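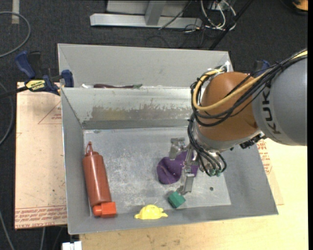

Fasley Shared Workshop Members' Board
Section: Automation and Machine Projects
Topic: Bin picking cell, grip on flat parts and clamping of the bin

benchwarden_fas
Project lead, posts: 119

I am opening this topic to record the present state of the bin picking build and to request comment before the October review. The arm is a KUKA fitted with a two-finger gripper. The metal bin is held to the wooden tabletop with bar clamps at its corners. The controller runs the picking program in its third revision.

Over 300 trial picks were logged with this revision. Rounded items are handled acceptably. Flat items are the main source of failed picks, and the purple toy piece is the worst of them. The fingers come down over it and close too high. Lowering the approach by 3 mm improved the result but brought the fingertips into contact with the floor panel on two occasions.

Members are asked to comment on the following:
Whether the fingertips should be replaced with a thinner pattern.
Whether the clamps are an adequate permanent fixing.
Whether the bin partition should remain.

ostrander_lathe
Member

On the first point, I would support thinner tips. The Vilteck set in the tool crib has a beveled edge and would reach under a flat piece without a lower approach. The set is signed out through the usual sheet.

On the second point, I do not consider clamps adequate. Any small movement of the bin will put the taught positions out, and the fault will then be blamed on the gripper. I recommend a bolted bracket at each corner.

k_tolerance
Member

I must disagree with the previous post regarding brackets. The table is shared with two other projects, and drilling it requires written approval under the workshop rules. Clamps can be removed at the end of a session. If the position of the bin is in question, a pair of stops screwed to a separate base board would locate it well enough, and the clamps would only need to hold it down.

I would also ask that the cables over the orange joint be dressed properly before any further trials. They loop over the top and hang down the side toward the wrist. A sleeve and two tie points would be sufficient. Please see thread 3006 on cable routing, where the same matter was discussed for the Loltura router.

benchwarden_fas
Project lead

Thank you both. The cable point is accepted and a sleeve has been ordered. I will try the base board before applying for permission to drill.

ostrander_lathe
Member

For the record, my view on the brackets is unchanged. A base board is one more part that can shift. I will not oppose a trial.

sunroom_servo
Associate member

Regarding the partition, I request that it remain. The long item in the rear compartment gives the program a second region to search, and several of us in the Sun study group are using that behavior in our own work. Removing the partition would make the task easier and the results less useful.

I would also question whether the approach height is the real fault. A squeeze bottle on its side and a flat toy should not be picked with the same closing force. Has the force been varied by item?

benchwarden_fas
Project lead

It has not. A single force value is used for all items. I can add a table of values to the next revision, although this will delay the fingertip trial by one session.

k_tolerance
Member

I would ask that the two changes be tested separately. If the tips and the force are altered in the same session, the log will not show which one was responsible.

benchwarden_fas
Project lead

Agreed. The order of work will be cable sleeve, base board, force table, fingertips. The partition stays in place for the present. The log sheet will be posted in this topic after each session, and members with bookings on the same table should note that the arm will be in use until 9 p.m. on those evenings.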